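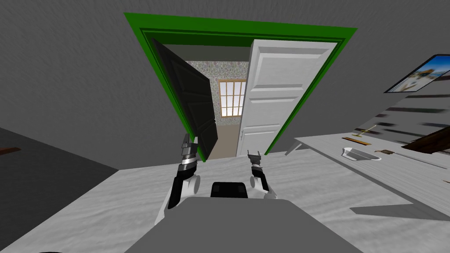
Futetness、室内ドアの「静音」表示を見直し
根拠を示せない表現は6月以降のカタログから削除

建具の企画・販売を手がけるFutetnessは、室内ドアの商品カタログで使ってきた「静音」「高遮音」「プレミアム防音」などの表現を見直すと発表しました。対象は自社ブランド「Grilix」を含む室内ドア全9シリーズです。

正直に申し上げて、業界で使われるこれらの言葉を、当社は以前から疑わしく思ってきました。何と比べて静かなのか、どの音域の話なのか、枠や床との隙間を含めた値なのか。カタログを読んでも分からないことが多く、当社のカタログも例外ではありませんでした。扉の板だけを測った数値が、住まいに取り付けた後の聞こえ方を表すとは限りません。

今回の見直しに先立ち、当社は販売店や工務店から寄せられた300件の問い合わせを読み直しました。目立ったのは「防音と書いてあるのに隣室のテレビの音が聞こえる」という趣旨の声です。従来は「設置環境により異なります」と回答していましたが、この一文で納得された方がどれほどいたのか、疑問が残ります。

新しいカタログでは、音に関する記載を2種類に限ります。ひとつは枠に取り付けた状態での測定値で、測定条件を同じページに載せます。もうひとつは「測定していません」という表示です。扉の下の隙間の寸法も全シリーズで記載します。換気のために隙間を設けたドアに高い遮音性を期待するのは無理がある、というのが当社の考えです。

測定は建材試験を行うNarnauに委託しました。同社の報告を受け、これまで上位品として販売してきたシリーズのうち2つで「高遮音」の表記を取り下げます。下位品との差が、価格差に見合うほど大きくなかったためです。この2シリーズの価格は現在検討中で、値下げをお約束する段階にはありません。

金物を供給するIsakssonとは、戸当たり部分の気密材についても協議を続けています。ただし、気密材を足せば問題が片付くとは見ていません。開閉が重くなるという指摘もあり、製品化の時期は未定です。

旧カタログは販売店に100部を超える在庫があり、順次回収します。店頭で旧版をご覧になった場合は、音に関する記載を購入の判断材料になさらないようお願いいたします。

本件に関するお問い合わせ
Futetness 広報担当
受付時間 午前10時から午後4時まで(日曜休業)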